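Skamer Rey 2 Cup and Saucer Handling Unit

Manufacturer: Berkel
Range: Skamer counter automation
Status: available to order, demonstration by appointment

Overview

The Rey 2 is a counter-mounted arm for cafés and canteens that serve in ceramic cups. It picks up a cup and saucer as one item, carries them level along the counter and sets them down in a return rack or at a clean place. It is supplied with one arm, one gripper, a mounting rail and a control box that fits under the counter.

The unit works beside staff at low speed. It does not make drinks, wipe surfaces or load a dishwasher. Sites that need the return rack emptied automatically should see the Skamer rack transfer module, sold separately.

Demonstration at Pluvville

The Rey 2 can be seen at the Pluvville demonstration room. The next open day is 15th March. Visitors see the arm at work on a full-length counter and can then try the teaching mode themselves. The session covers installation, daily cleaning, fault recovery and the limits of the gripper. Visitors may bring their own crockery for a grip test, and a written result is sent afterwards. Please bring both cup and saucer, as a cup alone cannot be tested.

The task

The job the unit takes over is a short one. A person clearing a window counter takes the saucer by its rim, steadies it from the other side, lifts, turns and sets it down somewhere else. The cup is not fixed to the saucer and may slide. The handle may point in any direction. There may be a spoon on the saucer, either lying free or partly under the cup, and there may be coffee left in the bottom.

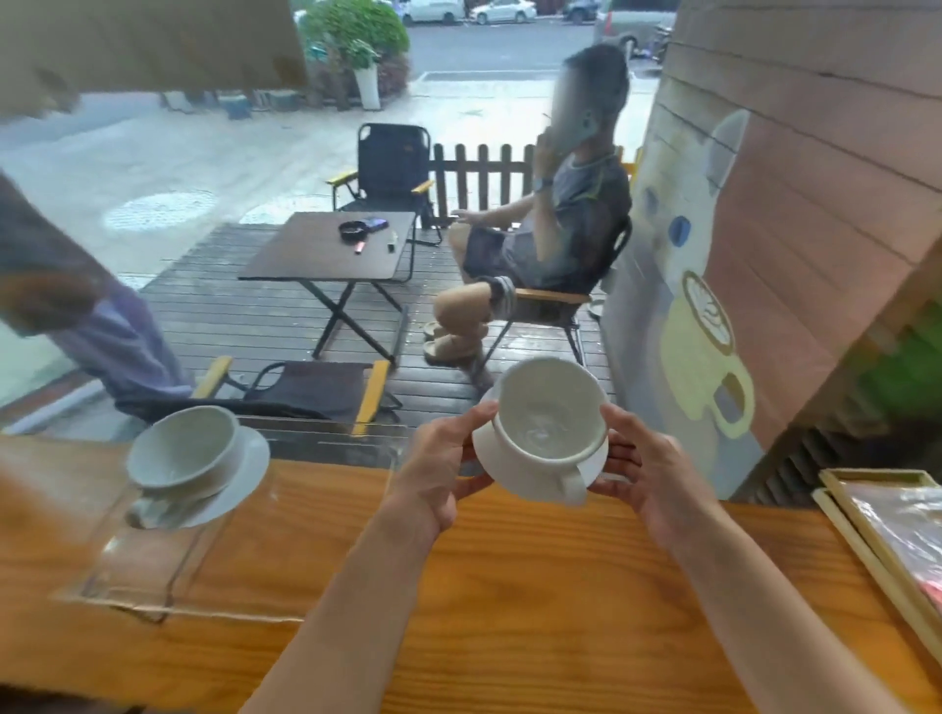 Most faults in early versions came from the spoon. A spoon that sticks out past the rim changes the outline of the saucer and can be caught between the fingers. The Rey 2 looks for the rim on both sides before it closes, and if one side is blocked it turns the wrist and tries again from a new angle. After a second failed attempt it stops, opens the gripper, backs away and shows an amber light. Staff then clear the item by hand and press resume.

Tilt is the second limit. During carrying, the wrist is held level and acceleration is reduced according to the weight measured at the lift. A cup that is nearly full will be refused. The threshold is set by weight, so it must be entered again if the site changes to a heavier cup.

Specification

Reach from centre of rail: 600 mm
Width of control box: 336 mm
Throughput: up to 200 cup and saucer sets per hour, depending on carrying distance
Gripper: two-sided rim grip with soft replaceable pads
Mounting: rear edge of counter or wall rail
Supply: single phase, standard socket
Cleaning: pads removable without tools, arm cover wiped with a damp cloth
Software: Rey control, supplied installed

Throughput is measured with round saucers of one size. Mixed crockery lowers the figure. Square saucers can be handled if the sides are parallel and the rim is raised. Flat slates and wooden boards cannot.

Counter conditions

The unit needs a firm counter with no step in the surface along the working length. Varnished timber, stone and laminate are all suitable. A strong grain pattern does not affect detection once the counter has been scanned, but the scan must be repeated after refinishing.

Windows need more thought. Where a counter runs along the inside of the glass, the cameras will pick up whatever is on the other side: parked cars, seated customers, tables with items on them, people walking past. Puddles and shiny boards outside add bright patches that move with the light. During set-up the installer draws a boundary along the base of the glass, and anything beyond it is ignored. The boundary should be checked if the arm or its cameras are moved.

Items that stay on the counter, such as sachet trays and sign stands, are taught as fixed objects. The arm will keep clear of them by the margin set in the menu. If a tray is moved, the unit detects the change and slows down until the new position is confirmed. White crockery close to a fixed object is the case most worth testing, as the free space for the fingers is small on that side.

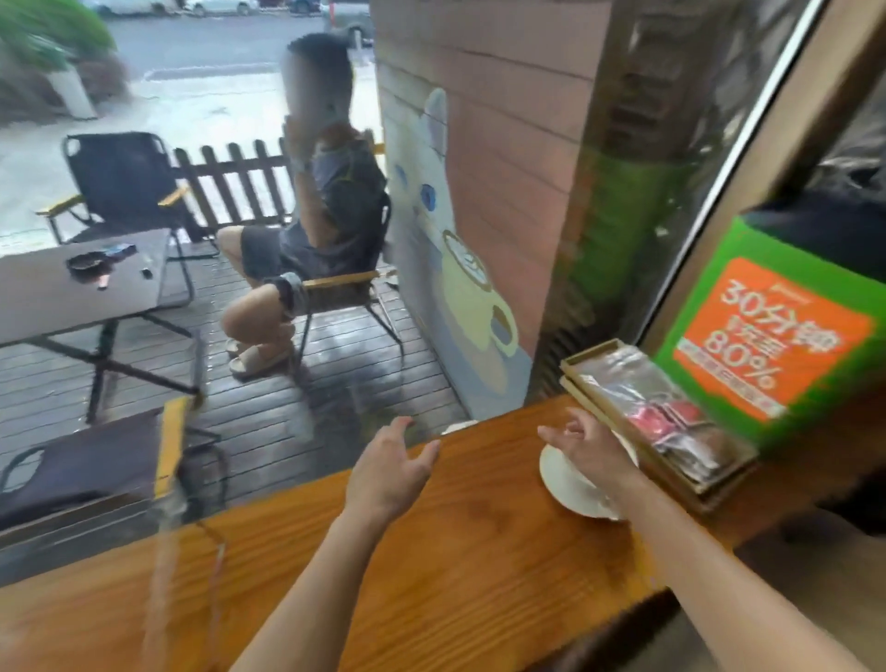
Teaching mode

A new crockery type is taught by placing one empty set on the counter and guiding the gripper to the rim by hand. The arm records the height, the width and the closing force. The procedure is repeated with the handle turned away and again with a spoon in place. No computer is needed, and the settings can be copied to another Rey unit by cable.

Maintenance

Grip pads are inspected weekly and replaced when the surface looks polished. Camera covers are cleaned at the start of each day with a dry lens cloth. A full service is due every August for units on a Berkel service contract. Units without a contract show a reminder on the same date each year, counted from first use.

Not included

Return rack, crockery, counter alterations and electrical work are quoted separately. Spare pads are sold in pairs under the Skamer accessories page. Bookings for Pluvville are made through the contact form; state the length of the counter and the type of saucer in use.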